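Unit 4: Planning and Budgeting for a Small Manipulation Setup
Reading time: 9 min
Updated Mar 24, 2026

Last unit covered what a gripper has to do. These notes cover what it costs to get there, and in what order to spend the money. They go with the Gradstead planning sheet, which you should have open while you read.

1. Start with the task list

Write down the tasks before you look at any catalog. For each one, note the largest item, the smallest item, the heaviest item, and whether one hand or two is needed. A two-handed task doubles the gripper line in the budget, and it also adds to the spares line, the charging line, and the time needed for setup.

Teams in this course often price the arm first and fit the tasks to it afterward. Please do it the other way around.

2. The four budget lines

Capital. Arms, hand-held grippers, cameras, computer, mounts. These are bought once and written off over 3 years in our sheet.

Consumables. Finger pads, screws, cables, tape, storage cards. Pads wear faster than students expect. Put them under running costs, with their own row.

Objects and surfaces. The things to be picked up and what they sit on. This line is left out of more than half the first drafts handed in.

Labor. Setup, operating, checking the recordings, putting things back. In a collection project this is usually the largest line by the end of the year.

3. Worked case: Flernley

Flernley is a small group that wants recordings of two-handed handling of household items. It has no arm yet and does not plan to buy one until the recordings have been reviewed. Its capital request for January came to $3,387, covering two hand-held grippers, two cameras, one laptop dock, and cases.

The first draft was sent back with three comments:

a. No spare finger pads were listed.
b. The object line was blank.
c. Labor was entered as a single lump sum with no hours behind it.

The second draft fixed (a) by adding 4 sets of pads, and (c) by listing 43 hours of operating time with checking time shown separately. Item (b) took longer, and it is worth going through.

4. Pricing the object line

Objects look cheap one at a time. The cost is in variety and in replacement. A useful set mixes shapes and finishes: clear plastic next to dark plastic, something rubbery, something shiny, a few small blocks, a shallow tray. Patterned cloth belongs on the list as well, as a plain tabletop gives you only one background. 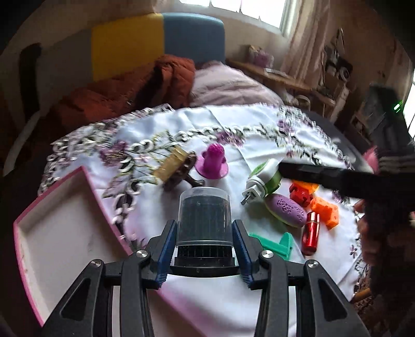 Flernley ended up splitting the line into two rows, one for items bought new and one for items already in the house. The second row has a price of zero but still needs an entry, so that a lost or broken piece can be replaced later from the right budget.

5. Choosing a supplier

Compare quotes on the same basis. Chettiar quotes grippers with pads included and shipping separate. Drama quotes the gripper alone, with pads and shipping as extras. Enter both on the sheet in full before you compare totals. Ask each supplier for the lead time on pads in writing.

6. For next session

Fill in the Gradstead sheet for your own task list. Leave the arm row empty for now. Bring one quote for grippers and a first version of the object line, with quantities.

Questions about the sheet: use the course desk contact form | © 2026 Course notes, all rights reserved | Back to top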